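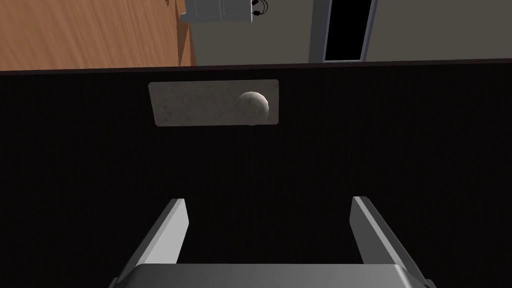

Home | Events | Gym | FAQ

Amateur Fight Night FAQ

When do doors open?
Doors are at 4 and the first bout goes on as soon as the judges are seated. I'd come early — parking at Privaditz Hall fills up fast!

How much are tickets?
General seats are $22. We only have 695 of them, and the June card sold out.

Can I bring my kids?
Sure, mine come to every show (they're louder than I am).

How do I get on a card?
Email me your record and your walking weight. I match beginners with beginners, and I won't budge on that.

Do you stream the fights?
Not yet. I'm working on it — hopefully by the fall.

Recent posts
Hellström gym open mat
Weigh-in rules, updated July 2018
Hostis Boxing vs. Ninitz MMA results

Contact | Back to top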